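I've been back from the Wynne trek since June and people keep asking if it changed me. It gave me a saddle sore. Otherwise I'm the same person, minus $1,458.

The brochure promised four days of "riding free." What I got was nose to tail behind Bleddyn Gape, who leads the rides and doesn't like anyone passing him. We trotted maybe twice. The "remote mountain camp" had a parking lot, and I could hear trucks from my tent.

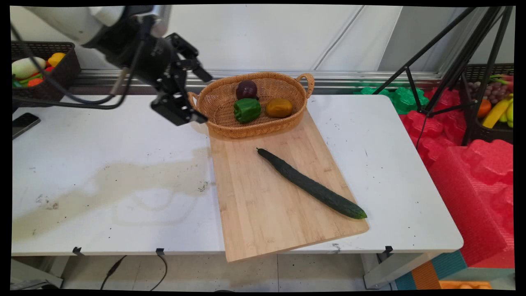
*Onion and peppers in the basket, a cucumber on the board.*

Food was "fresh local fare cooked over an open fire." There was a fire one night. The other nights we had noodles, and Nusrat Swati, who'd done the same ride two years ago, said they were the same noodles. I asked what was local about them and got a shrug.
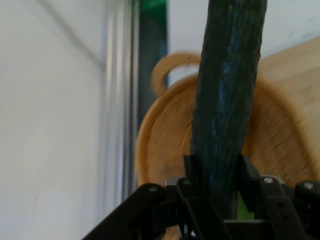
My horse, Dralton, was the one thing the brochure undersold. He was steady on the rocks, rude at the gate, and smart enough to quit walking the second I stopped paying attention. I'd packed him treats from the usual online list, and he turned down the apple and the fancy mints. A dark, bumpy cucumber like this one, though, he'd have taken whole if I'd let him. Slice it first.

Would I go again? Jernden has a shorter ride for $622, and Issa Shboul swears they let you canter. He also swore by Wynne. I've asked them how big the groups are and where exactly the camp is, and so far I've gotten two newsletters and a coupon.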